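Thread: RAM pull and reseat – planner or servo for the last bit?
Posted by slatbed_joe, 9/27/18

slatbed_joe wrote:
OK so I've been fighting this one for a while and I'd love some outside eyes. Task is memory swaps on an old desktop tower laid on its side, one arm over the case, wrist camera, parallel gripper, printed fixture plate next to it for parking parts. I'm running Kallix for planning and Votau for the perception side. Approach is fine. It's the last stretch down to the stick that drives me nuts – the planner sees the cable bundle and the drive cage in the point cloud and either refuses or gives me some crazy wrist flip.
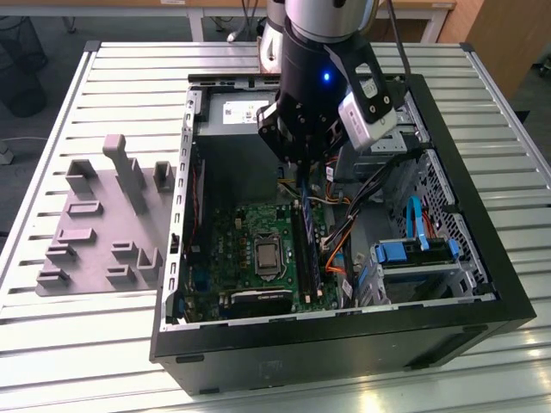 What I've tried so far:

1. Shrinking the collision padding around the gripper. More plans come back, but I don't trust them near the power supply wires.

2. Planning to a hover pose above the slots and then doing a straight Cartesian move down. Works way better! But any pose error goes right into the stick.

3. Bumping the planner timeout from 80 to 500 ms. Didn't help much, it just fails slower.

niltent_fan wrote:
Number 2 is the answer, you just stopped halfway. Hover, straight down, and let the wrist camera correct you the whole way. Ridwan Halim wrote a nice little servo node for Niltent that does exactly this and you can drop it in with hardly any glue code. I'd quit feeding cables to the planner at all. They're floppy, the cloud is garbage around them, and you end up planning around ghosts.

emenzies wrote:
Hard disagree on dropping the cables. I did that once and hooked a SATA loop on the way out, and it was a long evening. What I do now is one tall box over the drive side of the case and one over the power supply, then leave a clean chimney open above the slots. The planner loves boxes. Save the servo for the last bit, sure.

The other thing I'd check is your fixture frame. If the parking spot is even slightly off, the stick goes into the gripper tilted next time and then you blame perception.

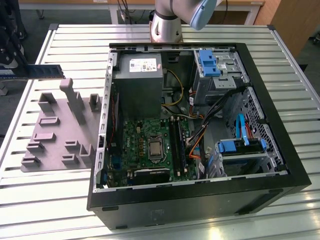
I'd also log the gripper width on every close. We had more than 400 runs in Cairns before I thought of it and I could've kicked myself, a tilted grab shows up in that number right away. – Elspeth

slatbed_joe wrote:
Boxes, huh. I was being way too precious about the point cloud. Tried it over lunch and plans come back almost instantly now, no wrist flips. Niltent node is installed too but it loses the slot edges when the gripper gets low, I guess the fingers are covering them? Going to hold the last good estimate below a set height and see.
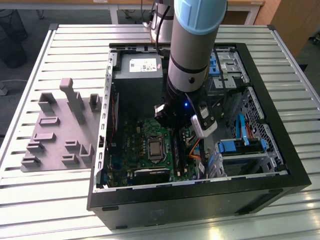
Still open on my end:

1. Where to switch from servo to blind descent. I have it as a fixed height and that feels dumb.

2. Whether the insert should be force controlled from the hover or only after contact.

niltent_fan wrote:
For 1, switch on feature count, please don't hardcode a height. There's a parameter for it in the config. For 2, only after contact, otherwise you're tuning against sensor noise in free air.

emenzies wrote:
Fixed height is fine if the case never moves, and I'd start there so you have one less thing to debug. Agree on 2 though. Post your descent logs when you have some, I'd like to see the force trace.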